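Push-button control station

Last revised 2023-05-27
By Lachlan Prendergast

A push-button control station is a small enclosed switch, or group of switches, used to start, stop or otherwise command electrical equipment by hand. In its simplest form it is made up of an operator, which is the part pressed by the hand, one or more contact blocks, which open or close the electrical circuit, and an enclosure, which holds the other parts and keeps dust, moisture and fingers away from the terminals. Control stations are found in workshops, pumping stations, laundries, bakeries, lifts, car parks and almost every kind of factory.

The term "push-button box" is used loosely for the same article. In the trade, an enclosure sold without any switch in it is called an empty enclosure, and the completed article is called a station. A station with a single opening is described as one-way, one with two openings as two-way, and so on.

Terminology

The names given to the parts differ between makers and between countries. "Operator", "head" and "actuator" are all used for the portion of the switch that passes through the front of the enclosure. "Cap" is generally kept for the visible part that receives the pressure of the finger or palm. The ring that surrounds the cap is known as the bezel. The part that secures the operator to the panel may be a threaded nut, a clamping collar or a plate with grub screws, depending on the pattern.

"Contact block" is the most settled of these terms. Older catalogues sometimes give "contact element" or "switch element", and these remain acceptable.

Operators

Operators are classed by the shape of the cap and by the way in which it returns after being pressed.

A flush operator has a cap level with, or slightly below, the bezel. It is difficult to press by accident and is commonly chosen for starting. An extended operator stands proud of the bezel and can be found by touch. A mushroom-head operator has a broad cap, wider than the body beneath it, which can be struck with the palm or with a gloved hand. Mushroom heads are strongly associated with stopping, but the shape by itself does not indicate a stop function, and they are made in several colours for other duties.

A momentary operator returns to its resting position as soon as it is released. A latching operator remains pressed until it is released by a second push, a pull, a twist or a key.

Contact blocks

The contact block carries the moving and fixed contacts together with the terminals to which the wires are joined. It is a separate piece in most modular ranges and is fitted to the rear of the operator, either directly or by means of a mounting collar. Pressing the cap moves a plunger, and the plunger moves the contacts.

Two basic kinds exist. A normally open contact is open at rest and closes when the button is pressed. A normally closed contact is closed at rest and opens when the button is pressed. Blocks may be fitted side by side or, in many ranges, stacked one behind another, so that a single operator can switch several circuits at once. A usual limit is set by the depth of the enclosure and by the force needed to move all the plungers together.

Makers colour the blocks so that the two kinds can be told apart when the enclosure is open. The scheme is not the same in every range, and the marking moulded or printed on the block should be taken as the authority. Terminal numbers normally end in 3 and 4 for a normally open contact and in 1 and 2 for a normally closed contact.

Enclosures

Enclosures are made of moulded plastic, painted or stainless steel, or cast alloy. Plastic is the most common material for light and general duty. It does not rust, it insulates, and cable openings can be moulded as thin knock-outs which the installer removes as required. Metal enclosures are preferred where the station may be struck by trolleys or tools. They must be connected to the protective earth.

The enclosure usually consists of a base, which is fixed to the wall or machine, and a cover, which carries the operators. A seal lies between the two. Covers are most often held by screws at the corners, tightened a little at a time and in diagonal order so that the seal is pressed evenly. The round opening in the cover normally has a small notch in its edge. A matching lug or key on the operator sits in this notch and prevents the switch from turning in use, which would otherwise strain the wires and leave any lettering out of line.

The degree of protection given by an enclosure is stated by a two-figure code, the first figure relating to solid objects and dust and the second to water. The stated degree applies only when the cover is closed, every opening is filled and the cable entry is fitted with a suitable gland.

Use of colour

Colour is applied to the cap and, less often, to the enclosure. The purpose is to allow a person to recognise the function of a control before reading its label.

Red is used for stopping and for emergency stopping. Green is widely used for starting or for switching on, although white is also accepted and is preferred under some rules. Yellow indicates action in an abnormal condition, and blue an action that is mandatory, such as a reset. Black and grey have no fixed meaning and may be given to ordinary controls. The emergency stop has a red operator, normally placed against a yellow background.

Enclosure colours are less strictly governed. Light grey is usual. Orange, yellow and other bright finishes are chosen by some buyers to make a station easy to find against machinery, or to mark the equipment of one department. A bright enclosure should not be chosen where it could lead people to mistake an ordinary control for an emergency one.

Assembly

The order of assembly varies little between ranges. The cover is removed from the base and the base is fixed in position. The cable is brought in through its gland, leaving enough slack for the cover to be turned aside during later inspection. The operator is taken off its contact block, passed through the opening from the front with its key in the notch, and secured from behind. The block is then attached to the operator or to the base, according to the pattern.
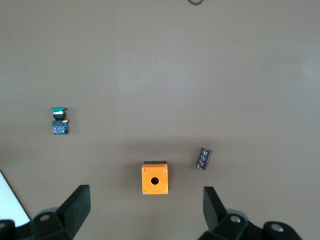 Wiring follows once the mechanical parts are firm. Conductors are stripped to the length stated by the maker, and no bare copper should be left outside the terminal. Before the cover is closed, the button is pressed several times to confirm that the plunger moves freely, and the circuit is tested with a meter in both positions. All work is carried out with the supply isolated and by a person competent to do it.

Two faults of assembly are met with frequently. In the first, the contact block is not fully seated on its collar, so that the button feels normal but the contacts do not change over. In the second, the seal is trapped or twisted beneath the cover, and water enters some months later.

Maintenance

A control station needs little attention. Inspection at regular intervals should cover the condition of the cap, the tightness of the terminals and fixing screws, the state of the seal and the legibility of the label. Contact blocks are replaced as complete units and are not repaired. A cracked cap on a stop control should be replaced without delay.

Solvents can cloud or weaken moulded parts. A damp cloth with mild soap is sufficient for ordinary cleaning.

The Plorngate collection

The reference collection at Plorngate holds 1,084 catalogued items relating to hand-operated electrical controls. Of these, 344 are push-button operators with or without their contact blocks, and 39 are empty enclosures of one-way pattern. The greater part came from the former Kravets works store, and a smaller group was received from the Fulavano training workshop when its benches were refitted in June.

Items are kept in the state in which they arrived. Operators received apart from their enclosures are stored apart, with the association recorded on the card where it is known. The Histari index, compiled for the collection, lists each piece by cap shape, cap colour, type of return and number of contacts. Dimensions are given for the panel opening only.

See also

Emergency stop device
Limit switch
Pilot light
Selector switch
Terminal marking

Contact the editors | Copyright Histari Reference | Back to top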